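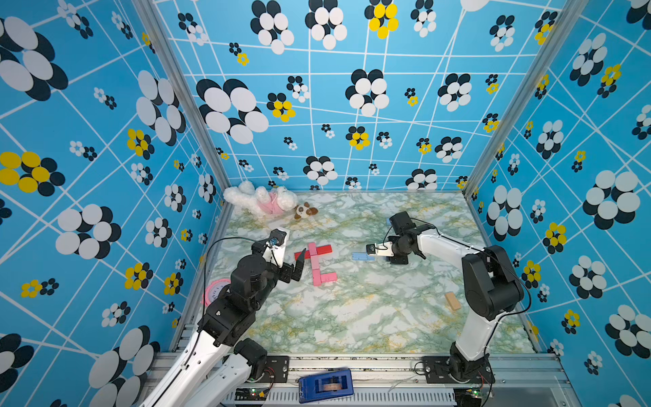 3.2 Materials and surroundings

Figure 3. Colored wooden blocks on the marble-patterned floor, with two plush toys near the back left corner and patterned wallpaper on three sides.

The study looks at how flat arrangements of wooden blocks are read when the surface under them and the walls around them are themselves busy. Earlier work by Noonan used a plain gray tabletop, and people who sorted those layouts by shape rarely disagreed. We wanted surroundings closer to a furnished room, where pattern is common and objects are left lying near the edges.

The blocks come from the Torkby set and differ in color and length. In the layout of Figure 3, a red block crosses a long pink one, a second pink block continues the line downward, and a short pink block turns it at the bottom to form a foot. The result can be read as a cross, as an L, or as both joined together. A light blue block and a tan block lie apart to the right. We refer to blocks of this kind as strays and coded them separately from the main group.

The floor pattern mixes pale green, white and mustard. The tan block is tan, close in tone to the mustard areas, and we expected raters to miss it more often than the light blue one. The walls are blue, with thin white lines and large flowers, some black and white and others black and yellow. No wall color was matched to a block color.

Soft toys were included as background objects. The two in Figure 3, a white fluffy one in a pink outfit and a small dog with brown ears, lie well away from the main group. The pink of the outfit was left in on purpose, as pink is also the color of several blocks.

3.3 Rating procedure

Layouts were rated by 20 adults, none of whom had seen the Torkby set before. Each rater sorted printed pictures into 5 groups: line, cross, corner, combined and scattered. Strays were marked on a separate sheet. Raters worked alone and could change an answer until the sheet was handed in. After incomplete sheets were removed, 2,052 ratings remained.

Ostrowski and Noonan then went through the layouts on which raters had split between two groups. There were 13 of these. Both authors coded them independently before comparing notes, and the original ratings were kept in the analysis without correction.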